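Readers wanted for a sleep and reading study (and yes, there are catches)

Posted 7 October 2019

You have probably heard that reading a paper book before bed helps you sleep. You may have heard it from a doctor, a magazine, or the person you share a bed with. We have heard it too, many times, and we would like to know if there is much behind it. We are looking for adults who will read in bed, or not read in bed, on the nights we ask them to, and write down what happens. 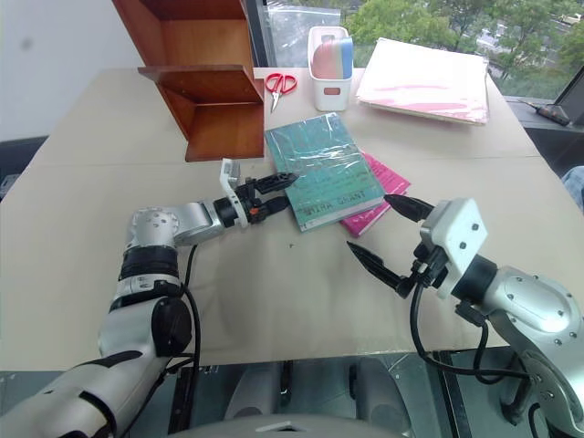
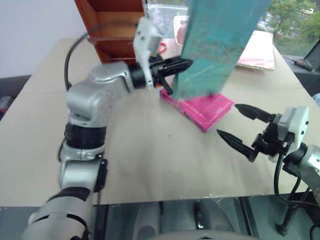
Books on the table at Stokemard.

Why we are bothering

Most of the advice on bedtime reading goes back to a small number of short trials, and a lot of it goes back to nothing at all. One article quotes another, which quotes a third, and at the bottom of the pile there is a survey in which people were asked if they felt relaxed. People who like books say books relax them. I don't doubt they mean it, but you could get the same answer about fishing.

There is also the question of who takes part. Somebody who signs up for a reading study usually likes reading and would be pleased to hear it is good for them. That includes, I expect, most of the people looking at this page. We can't get rid of that problem completely. What we can do is take some people who would sooner do anything else, and ask everybody to spend part of the study doing things they did not pick.

So if you haven't finished a novel since school, please keep going. We want you more than you would think.

What you would do

The study runs at home, in your own bed, and ends in March. Each person goes through 3 blocks, and the order is drawn by lot. You do not get to choose it, and we will not swap it for you, even if you have a good reason.

In the paper block you read a printed book for a set time before you turn out the light. In the listening block you hear a recording of somebody reading the same sort of book. In the plain block you do whatever you would normally do, except read. If what you normally do is look at your phone until your arm hurts, then do that, and tell us.

Every morning you fill in a one-page sleep sheet. It asks when you went to bed, when you think you fell asleep, how often you woke up, and what you had to drink the evening before. People lie about the last one. We know they do, and we would ask you to try not to.

You will also wear a wristband at night. I should be plain about this: wristbands are not very good at telling sleep from lying still. We are using them because they are wrong in a fairly steady way, and the paper sheets are wrong in a different way, and between the two we hope to learn something. Do not expect the band to tell you how well you slept. It has no screen, partly for that reason.

The books

You will borrow them from us. The shelf holds 251 titles at the moment, nearly all of them bought used, and it leans toward popular fiction: thrillers, horror, romance, family sagas, some science fiction. There is a smaller group of history and travel books, and a few very dull ones that we chose on purpose.

That last group matters. If a boring book works as well as a good one, that tells us something. If a horror novel works as well as a boring one, that tells us something else, and it would upset a few people who write columns about sleep. You may be handed a book you would never buy. Please read it anyway for the length of the block. You may complain on the sheet, where there is a box for it.

Return the books in the state you got them, more or less. Coffee rings are forgiven. We would rather have a battered book back than a new one in its place, so please don't replace anything without asking.

Who can take part

You need to be 18 or older, live close enough to Stokemard to come in for visits, and be able to read a novel in English without it feeling like homework. (If it feels like homework because you dislike novels, that is fine.)

We can't take you if you work night shifts, if you have a baby at home who wakes up at night, if you take prescribed sleeping pills, or if you are being treated for a sleep disorder. We also can't take two people who share a bedroom. We tried that in a trial run and each of them spent the month reporting on the other.

You don't need to be a bad sleeper. We would like a mix. If you sleep like a stone and have no complaints, you are the sort of person who never turns up in this kind of research, and we could use you.

What we pay

There is a single payment at the end of each block, plus bus fare or parking for each visit. The amount is in the information sheet, which we send before you agree to anything. It isn't a large sum. If you work out the hourly rate, including the nights, you will be annoyed, so treat it as a thank-you for filling in forms.

If you drop out partway you keep what you have been paid for the blocks you finished. You can drop out at any time and you don't have to say why. It does help us to know, though, and "the book was terrible" is a perfectly good answer.

What we can't promise

We can't promise you will sleep better. You might sleep worse, particularly in the first week, when you will be lying there wondering if you are asleep yet. That seems to settle down for most people.

We can't promise a clear result either. The last time we asked a question like this one, we mailed 2635 invitations and were left with a set of answers that pointed gently in both directions. We wrote it up all the same. If this study finds nothing, we will say it found nothing, and every person who took part will be sent the same short report.

We will not give you medical advice. If your sleep is making you ill, see a doctor and leave the study out of it.

Who is behind it

The study is run from Stokemard by Eluned Llewellyn, with data checking by Caltent. Part of the money comes from the Watkins fund, which has no books to sell and no mattresses either. We did have an offer from Pralotano, who make bedding. We turned it down. They were polite about it, but their letter used the word "proven" four times, and we hadn't started yet.

Your answers are stored under a code. Your name is kept in a separate file, which is deleted when the last payment has gone out. Nothing you write in the complaint box will be printed with your name, though we may quote it if it is good.

How to apply

Write to the study desk at Stokemard or pick up a form at the front counter. In a short note, please tell us:

Your age, and the part of town you live in
When you normally go to bed and get up
The last book you finished, and in what year (a guess will do)
Anything from the list above that might rule you out
What you think the result will be

The last point isn't a trick. We keep a record of what people expected before they started, so that we can check later if the believers slept better than the doubters. I suspect they will say they did.

We aren't taking people in the order they write, so there is no prize for being quick. If we have more notes than places, we will draw names from each group, light readers first. Everybody who writes gets an answer, including those we turn down – it may take a couple of weeks, as one person opens all the mail.

Before your first block there is one visit, under an hour, where you are shown the sleep sheet, get your wristband, and sign the consent form. Please bring your reading glasses if you use them. People forget, and then we have to read the whole form out loud.

Questions can go to Eluned Llewellyn at the same desk. If your question is whether you can read on a tablet, the answer is no.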